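Box library opens its doors at Collet Hall

Bring a cake, borrow a tub! The new food container library at Collet Hall had its first proper open day this week, and by mid-morning the queue was out past the bike racks and halfway to the bus stop.

The scheme is called Ledatura, and it works much like any other library. You join at the desk, pick out the containers you need, take them home for up to four weeks and bring them back washed, with the right lid. Membership costs nothing for anyone living in Costance or the villages on the Zilter road, and you don't need to bring anything except your name and a way of getting in touch.

Lucimara Sales, who started the project from her own kitchen, had hoped for a decent pile of donations when she first put up posters in April. What she got was 332 boxes, tubs and jars with matching lids, plus a frightening number without. The odd lids now live in two big drawers by the window, and visitors are very welcome to rummage in them. On the open day one man found the partner to a casserole tub he had been covering with a saucer for years, and he got a round of applause for it.

"I thought people would come for the party boxes," she said. "They do, but what they really love is having a good sort through. I've heard so much laughing over those drawers."

The clear plastic boxes have been the runaway favourites so far. They stack well in a small fridge, and you can see what's in them without lifting every lid in turn, so yesterday's rice has a much better chance of being eaten. Everything that comes back is washed again in the hall kitchen, dried on the racks and then looked over on the white table before it goes out on loan.
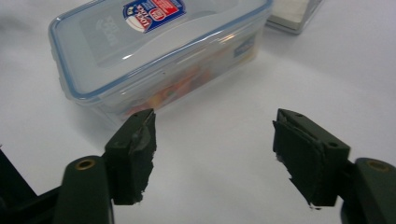
A clear plastic food container on the white table at Collet Hall.

Máté Szekeres runs the checking table on weekday mornings and takes it very seriously indeed. Cracks and cloudy patches are what he looks for, along with any lid that has gone out of shape in somebody's dishwasher. Anything past its best for food goes into a separate crate for screws, seeds, buttons and paint brushes, and the allotment holders have already made a healthy dent in that one.

Upstairs there was a packing session led by Monique Lefèvre, and it was standing room only. She showed how to portion a big pot of soup for the freezer, how much space to leave at the top, and why it pays to write the label before you fill the box and not after. Her bean and barley soup disappeared in minutes - the recipe is pinned up by the door for those who missed out. A second session on packed lunches is planned for the autumn term, and names are being taken at the desk now.

The larger boxes can be booked ahead for birthdays, wakes, street parties and the like. Jordan Bunting has borrowed a stack for the football club's end-of-season tea and says the sandwiches have never travelled so well. "We normally turn up with everything in foil," he said, "and half of it's flat by the time we've parked."

A collection for new shelving and a second drying rack has reached 2,882 euros, with another 400 promised from the summer raffle. That's a wonderful result for a project that was a cupboard and a handwritten list only a few months ago, and the shelves should be up before the schools go back.

The library is open on weekday mornings, with a late opening until eight on Fri 16 July for people who can't get there during working hours. Donations are still welcome, but please check that the lid fits first. Ludivine Pons will be on the desk that evening to sign up new members.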